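Right, a long one about teaching a robot to make coffee. Or to get as far as the glass, anyway. Get the kettle on.

I've spent most of this month driving an arm by remote control. You hold a handset, the arm copies your hand, and everything it does gets saved so it can learn to do it by itself later. We call the whole thing Niltero. Ayten Sezer picked the name and won't say what it means.

The task sounds like nothing. Pick up a small glass, take it to the capsule machine, set it on the grate, let go. I do that half asleep every morning. Through a handset it took me 40 goes before I had one I'd show another person!

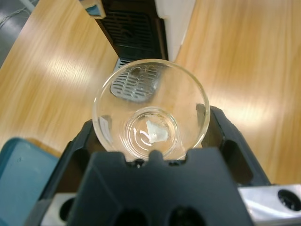

Issue 8

First thing I learned - you squeeze too hard. You can't feel the glass, so you keep closing until you're sure, and by then you're well past sure. Now I watch the rim and stop when both fingers are against the sides.

Second thing, clear glass is a pain. You look straight through it at the grate and the wood, and your eye slides off the thing you're meant to be holding. Tuncay Aydoğan reckons I should look for the bright line round the rim and ignore the rest. Annoyingly good advice.

(He's also the one who said we'd want 400 good runs before training. I said surely fewer. He showed me what the arm did after our July batch and I stopped arguing.)

People ask if I could just grab the arm and move it by hand. You can, and we did that on the Clasis job, and it's lovely for big slow movements. For a glass this size I found my own hands were always in the way of what I was trying to see. 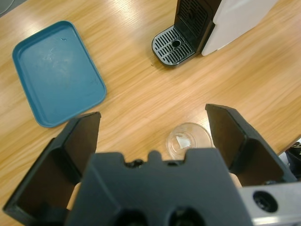

Fingers open, glass between them, coffee machine just beyond.

The approach is where I lose most of my runs. Come in a bit crooked and one finger gets there first and nudges the glass along the table. The robot will happily learn the nudge too, so those get binned.

Also you have to keep changing things. Tray a bit further over, glass a bit nearer, come at it from another angle. If I do it the same way every time it learns one spot on one table and falls to bits anywhere else.

And do not fix your mistakes really fast and hope it won't matter. It copies the panic. I have watched an arm do my exact panicky wiggle back at me and it was mortifying.

Up to 2,000 runs by the end if we add the capsule part, which I'm trying not to think about. More tomorrow if my thumb holds out - someone asked about handset settings and I've got opinions.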